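### 3.2 Surface finish and reported glare

The questionnaire was sent to all regular users of the 19 workrooms in the Prillwood building and was open through the whole of July. After removal of blank and duplicate returns, 902 remained. Each return was linked to a seat, and each seat to the finish of the table it belonged to. Finishes were sorted by eye into three classes: W (white), G (gray) and D (dark, including all wood tones). Tables with a cloth or a cutting mat over most of the top were left out, as were the tall benches in the north corridor, where people stand and the viewing angle differs.

Light readings were taken at seat height with a Nelteo handheld meter. The meter was held level for the first reading, then turned face down over the table for the second, and the ratio of the two was stored as the surface value. In all, 3405 pairs were recorded. Of these, 1181 came from overcast mornings and form the baseline set; the others were taken in mixed light and are used only in Section 3.4. Anikó Bárány took the baseline readings and Lajos Szekeres the mixed set. A short overlap between the two readers on the same seats showed no drift worth correcting, though the overlap was limited to the south side of the building.

Glare complaints did not follow the surface value in the simple way we had expected from the pilot work at Ngau. Class D tables drew few complaints in the baseline set but a fair number in mixed light, mostly from seats facing a window. This is in line with the view that gloss matters more than lightness at low sun angles. Class G was the most even across both sets. Class W had the highest surface values and the widest spread of answers: some users called the tables "bright and easy to work at," others asked for blinds on the same day and in the same room.

Part of this spread may come from what users were comparing the table against. A page of print on a white top has little contrast at its edge, while a screen in front of the same top has a great deal -- the eye moves between a small lit area and a large pale one. The questionnaire asked for the main task but not for the share of time spent on it, and we cannot separate the two cases further.

**Figure 2.** Work surface finish, class W.
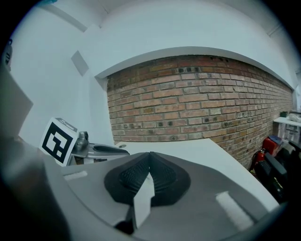 Sorting by class was done before any meter values were seen, so that the labels would not be shaped by the readings. Two of the authors (Hegyi and Jibrin) labeled the tables separately and then compared lists. Class W gave the least trouble. A white tabletop such as the one in Figure 2 was placed in the class by both labelers without discussion. Most disagreements were between G and D, where aged wood tones had faded toward gray; these were settled by a third reading from Đạt Mai, who had not seen either list.

Gloss was not measured directly. A rough check with a small lamp held at a low angle was tried on the Dorutness tables in the east wing and dropped, as the result depended too much on how recently the top had been wiped. The effect of gloss is therefore carried in the class term of the model and is taken up again in Section 3.4, together with window direction.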